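Getting set-in marks and a sour smell out of cheap plastic desk and craft stuff?
Posted in Home & Cleaning > Plastics 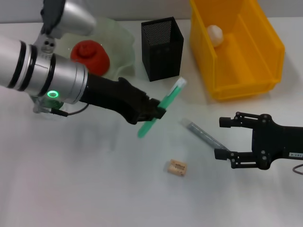 Hi all, long-time reader and I think this is only my second post, so be gentle. I've been slowly working my way through the mess on my white table and I've hit the point where the easy stuff is done and the annoying stuff is left staring at me. I'm after some advice from people who are better at cleaning than I am (a low bar).

The main offender is a green plastic test tube with a cap. I've got a whole bag of them, I bought them for beads and seeds and those fiddly little bits that end up in the carpet. Great little things until I decided to keep a bit of homemade vanilla sugar in a few. Now they've got a stale, sweetish smell that won't shift, and the caps are worse than the tubes. I've done hot water and dish soap twice. I can't get my finger down to the bottom, obviously, and the rounded end seems to hang on to a film of something.

Second one is a pale green bowl, see-through plastic with a wavy rim. It's my catch-all bowl. The edge has that frosted look and I honestly can't remember if it came like that or if I've wrecked it in the dishwasher. Is there a way to tell? And if I did do it, can it be undone?

Last is my black mesh pencil holder, which has filled up with fluff and eraser crumbs in every single tiny hole. I've tried the vacuum with the brush bit on. It got the loose stuff and left the rest sitting there looking smug.

I'm in Weltitside so the water is pretty hard, if that matters. I've got vinegar, baking soda, dish soap and a half-used tub of Carnix powder that my last flatmate left behind (label's mostly rubbed off, so no instructions). I'd love to get it all done before March when I've got family staying and the table goes back to being a table.

Thanks in advance!
luo_at_home

3 replies

Marmalade83

Oh I love a question like this, I've got the same bag of tubes or near enough! Mine were for saffron and cardamom so you can imagine the state of them.

Do the tubes and the caps separately, that's the big thing. Caps are usually a softer plastic and they hang on to smells much longer. Pull them all off, chuck them in a jar with warm water and a good spoonful of baking soda, lid on, shake it whenever you walk past, and leave it overnight. Tip it out, rinse, and let them dry right out on a windowsill. Sunshine does a lot of the work. If they still pong after that, do it again, mine took three goes.

For the tubes you want a skinny bottle brush, the kind sold for drinking straws or baby bottle teats. Don't buy a fancy one, the dollar shop in Sallville has them on a card with the pipe cleaners. Bit of dish soap, warm water, and really get it down into the rounded end and twist. If you can't get a brush, put in a pinch of uncooked rice with some soapy water, thumb over the top, and shake it like mad. The rice scours the bottom and doesn't scratch much. I did a whole tray of them this way while watching telly and it was kind of satisfying.

After that I fill them with half vinegar, half water and stand them up in a mug for 15 minutes. Rinse well or you'll just swap vanilla for chip shop.

And store them with the caps OFF until you need them. I reckon that's where half the smell comes from, a drop of water gets shut in there and goes stale.

One more thing, I wouldn't put sugar or anything you're going to eat back in them unless the bag says they're okay for food. Mine didn't say anything at all so now they're strictly for buttons.

Tuckshop Terry

just bin them and get new ones?? theyre a couple of bucks. vinegar for the bowl

pindrop968

I'll have a go at the bowl and the mesh, the tubes have been well covered by Marmalade.

For the bowl, wet your finger and rub it along one of the cloudy bits. If it goes clear while it's wet and then clouds up again as it dries, you've got either hard water scale or a rough surface. To work out which, soak a paper towel in plain white vinegar, lay it over one small section of the rim and leave it for 15 minutes, then wipe and dry. If that patch comes up clearer than its neighbours, it's scale, and you can do the whole thing the same way. If there's no change at all then the surface itself is etched, or it was made that way. Lots of those wavy bowls are sold with a frosted edge on purpose, and a photo on the shop's site would settle it if you can remember where you bought it.

If it's etched, sorry, you can't bring it back. I've seen people suggest toothpaste and I tried it on a plastic jug of mine. It got a tiny bit shinier in one spot and I had a sore wrist and a minty jug. Keep it out of the dishwasher from now on and wash it by hand in warm water, and use a soft cloth, none of those green scourers.

The mesh holder is easy once you know how. Take everything out and give it a few taps upside down over the bin first. Then go over the outside with a dry toothbrush while you hold the vacuum nozzle on the inside, so you're pushing the fluff toward the suction. I think that's what was going wrong for you, the vacuum alone can't grab the crumbs that are wedged in. For the really greasy ones, swish the whole holder through a sink of warm soapy water, brush both sides, and rinse under the tap with the water hitting it from the back.

DRY IT PROPERLY. If yours is metal, and most of them are, the coating chips at the folds and it'll rust there before you know it. I shake mine hard outside, then use the hair dryer on cool along the bottom seam. It was the bottom seam that got my old one, left a nice brown rectangle on a desk I'd only just painted.

I wouldn't use the mystery powder on any of this. I don't know the Carnix stuff, but with no label you can't tell what's in it, and I definitely wouldn't mix it with the vinegar. Your council will have a drop-off day for old cleaning products.

Comments on this reply

luo_at_home
This is brilliant, thank you both. Did the paper towel thing on the bowl tonight and there's a definite clear stripe, so it's scale! Very pleased with myself. The rest of the rim is soaking as I type. Caps are in their jar of baking soda. I've put the powder up on the top shelf of the laundry until I can find out when the drop-off is.

pindrop968
Great news on the bowl. Change the paper towel if it dries out, it stops working once it's dry.

Marmalade83
Give the caps the full night! I always get impatient and fish them out too early and then I have to start over.

luo_at_home
Will do. Does the rice trick work with lentils? I'm out of rice.

Marmalade83
Never tried it. Red ones might go mushy, I'd use barley if you've got it.

181 people found this page helpful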